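Stiverine Shelf Practice Set
Huria range, for tidy-up and restocking robots

Anyone who has set up a robot for household picking knows how quickly the rules get fuzzy. Which shelf counts as clear? May the arm lean on the rim of a basket? The Stiverine set gives you a written code of practice for shelf and basket work, along with the cards, floor tape and log sheets to go with it, and we're really pleased with how this edition has come together!

What's in the folder
Code of practice, 50 pages, spiral bound
27 rule cards, wipe-clean, one rule to a card
Log sheets, pad of 500
Floor tape, 2 rolls

The code starts with the room before it gets anywhere near the robot. Castors locked, cables off the shelf edges, doorways agreed as either open or shut for the whole session. After that come speed near people, who holds the stop button, and how to hand over between operators (a short chapter, but the one we rewrote most often).

Part two is our favourite. It deals with mixed goods – soft toys next to boxes, bags slumped over tubs – and sets out how a shelf should be recorded before the first pick and again after the last. Soft things get a chapter to themselves, with a grip limit you set for your own hardware and write on the card. There's also a good section on baskets: approach from above where you can, keep the wrist clear of handles, and stop if the basket moves with the item.

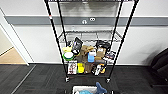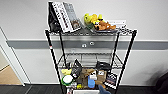 Wire shelving, with the middle level kept clear.

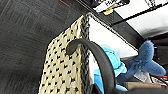
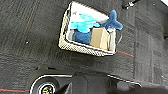 Agnes Semple wrote to us that the clear-shelf rule was the one her team argued over longest, and that she'd now keep it even if she threw out the rest. She would like the card for it printed larger. She also thinks the log sheet needs a proper box for near misses, as hers end up in the margin, and we've taken that up for the next printing.

Does it suit my robot?
The rules are written for one or two arms on a wheeled or fixed base. Herkulis users should read the appendix on wrist clearance first, as the figures there replace the ones in part two. Legged machines aren't covered yet.

Is it a safety standard?
It's a code of good practice and sits underneath whatever standards and site rules already apply to you. Your own risk assessment comes first, always.

Can I copy the cards?
Yes, within your own site. Please keep the edition number on them so old and new cards don't get mixed – we've seen that happen, and it makes for a very confusing morning.

Next edition due in September. Refill pads and tape are listed separately under Guthrie.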